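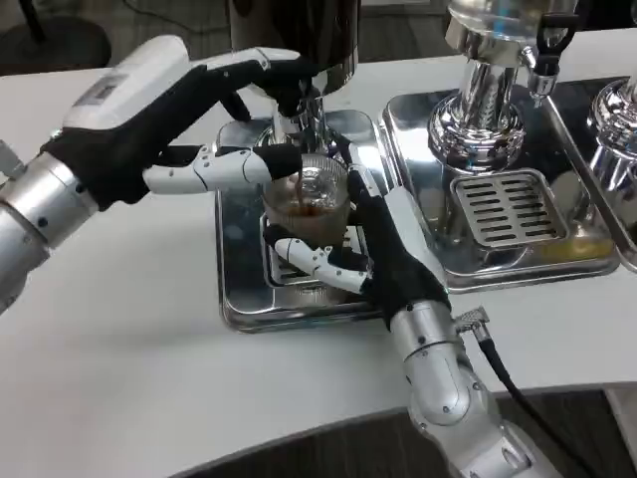
*Filling a cup at the first dispenser.*

I have a soft spot for a drink dispenser with a spout, and I'm ready to defend it. Give me a row of them on a white counter over any cooler full of cans. You walk up, you hold your cup under the spout, you pour as much as you want. If you only want half a cup, you take half a cup (try doing that with a can!).

My friend Wilma Gunn disagrees, loudly. She ran the breakfast room at a small hotel in Nevport for years, and she says dispensers are a pain to rinse and people can't be trusted with a tap. She'd put out bottles and go sit down. We've had this argument so many times that her husband leaves the room when it starts.

She has a point about the rinsing. I helped out at a family reunion last April, 65 people and three dispensers, and I was the one at the sink afterward with a bottle brush up to my elbow. I'd still do it again. People stood and talked while they poured, and the little kids loved it, and we went home with one small bag of trash.
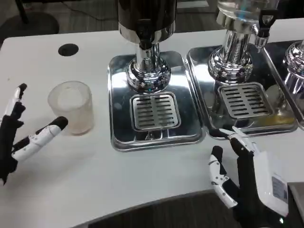 **Do you really need a drip tray under every dispenser?**

I think so, one for each. A spout lets go of a few more drops after you close it, and I'd much rather wipe out a tray than chase a sticky patch across the counter.

The trays are where I get bossy, I'll admit. I like the steel kind with a slotted grate, and I like the grate to lift out so you can get a cloth under it. Shiny steel shows every splash, and Wilma counts that against it. I count it in favor! If I can see juice sitting in the tray, I wipe it up. With a dull plastic tray I'd forget until the ants found it.

Cups matter more than people think, too. Short ones fit under a low spout without tipping, and a see-through cup tells you when to stop. I've watched grown adults overfill an opaque mug and then stand there, stuck, with nowhere to sip from.

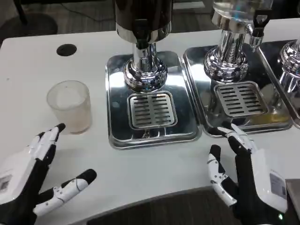
**How often should you clean the spouts?**

Every time you empty the container, before anything dries in there. I run warm soapy water through the spout, then plain water, and leave it open on the rack overnight.

It takes me 10 minutes for the lot. Wilma says it's longer, and she may be counting the complaining.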